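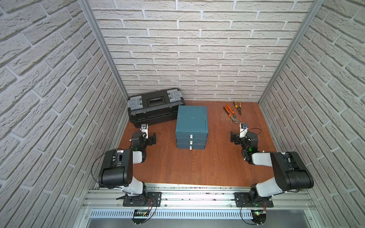 Two-Arm Workbench "Alia" Opens to Members of the Clorkley Shared Workshop

Home builders Somkiat Wannasri and Letay Wako publish their plans and invite the public in March

HOSTUMHOLM, February 28, 2021 – The Clorkley Shared Workshop is glad to announce that Alia, a two-arm robot workbench built by two of its members, is now finished in its first version and can be booked by all members. The complete plans, the parts list and the wiring notes are published at the same time, so that a person with a normal set of hand tools can repeat the build at home.

The work started in the kitchen of Somkiat Wannasri and moved to the workshop on Khoury Street when the kitchen became too small. It took 60 evenings in total. Letay Wako joined after the first month and took over the wiring and the software.

"I wanted a machine that can work with the things we all have in the house," says Mr. Wannasri. "A toolbox, a small cabinet with drawers, some pliers. For these things we have no drawings and no exact measures. The arms must look at them through the cameras and manage."

How the Bench Is Made

Both arms stand on black base plates, and the plates are fixed to one aluminum rail along the front edge. The builders chose a grooved rail because a base plate can be moved to the side without drilling a new hole. Under the rail is a slotted tray, and the small circuit boards hang below, where a hand can reach them. Each arm carries a camera on its wrist.

The floor of the work area is reddish-brown wood. The walls have a white brick pattern and they are held in the corners by aluminum profiles. In the first month the bench had no walls at all, and people who walked past the table disturbed the cameras. Ms. Wako reports that this one change saved more time than any change in the program.

The parts for the complete bench cost $1411, and the receipts are included in the plans. The builders paid this amount themselves. The workshop gave the table space and the use of the metal saw.

Drawers and Small Packets

Most of the recent work is about drawers. A drawer is a difficult task for a home-built arm, for the reason that the pull is small and the direction of the movement must be straight. If the gripper goes a little to the side, the drawer becomes stuck or the whole cabinet turns on the floor. In the present exercises the arms work at a small cabinet with snack packets placed near it and in its bottom drawer.

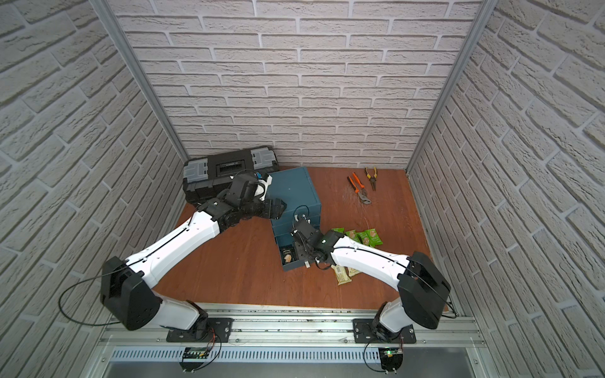 The packets bring their own difficulty. A wrapper is soft and it shines, so the camera receives a different view from each side, and the fingers must close slowly. Pliers are easier to see, but they are heavy at one end and like to turn in the grip. For this reason the builders write a separate note for each kind of object, with the closing speed and the height of the wrist, and members are asked to add their own values to the same file.

Up to now the two builders have recorded 1558 attempts with different objects. The failed ones are kept together with the good ones. "When I learned to solder, I learned from my bad joints," says Ms. Wako. "I think it is the same with a gripper. Please do not delete the bad attempts, also when they are a little embarrassing."

The wrist cameras are used for the last part of each movement, when the fingers are already close to the object. The builders compare this view with the view from the fixed camera and correct the position of the fingers by hand where it is necessary.

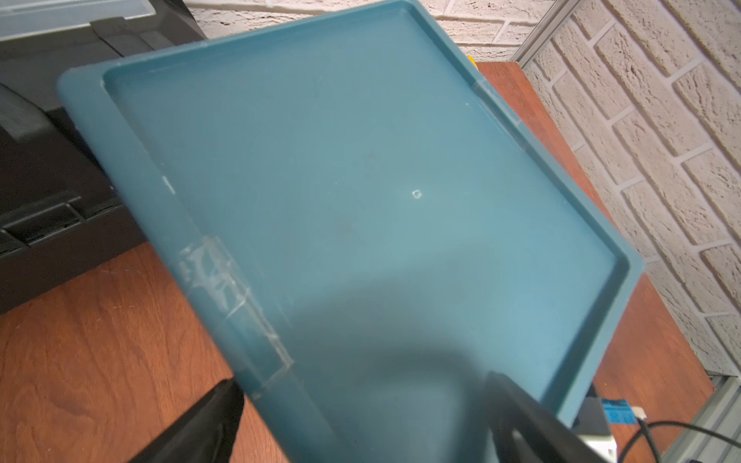 Teal-blue tray between the black gripper fingers of Alia, with the toolbox behind. Wrist camera view. Photo: Clorkley Shared Workshop

Booking and Introduction

Members can book the bench for one evening at a time. Before the first booking, each member takes a short introduction with one of the builders, in which the main subjects are the emergency switch, the cable check and the correct position of the arms before the power is turned off. No knowledge of programming is needed for the introduction. Members who bring their own objects are asked to choose nothing made of glass.

In March the workshop will hold an open evening for visitors who are not members. Groups are limited to eight persons, because the space in front of the bench is narrow. Registration is at the front desk on Khoury Street. Children are welcome together with an adult.

The next version of Alia is already on paper. It will have better guides for the cables near the bases and a lamp which does not make reflections on the rail.

About the Clorkley Shared Workshop

The Clorkley Shared Workshop in Hostumholm offers tools and table space for wood, metal and electronics to people who build in their free time. It is paid for by the fees of its members.

Press contact
Letay Wako
Clorkley Shared Workshop, Khoury Street, Hostumholm
Plans and photos for print are available on request.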